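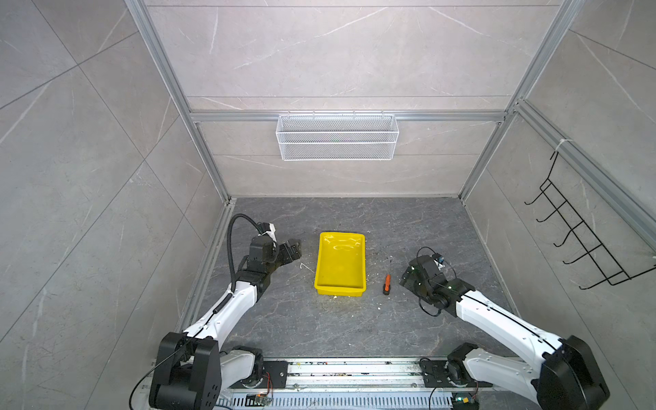
Vol. 16, No. 2

November 23, 2024 | By the Trova Kitchen Letter | 2 min read

The Pisach soup swap is back, and we can't wait! Bring a pot of anything you love – the Khamphan noodle broth went fast in July, so please, somebody make it again (and make more of it). Doors open at noon in the Nitier hall. Bowls and spoons are there already, but bring a jar with a tight lid if you want leftovers. New this time is a bread table, and yes, cornbread counts as bread. Recipe cards can go in the box by the door.

566 shares | 16 comments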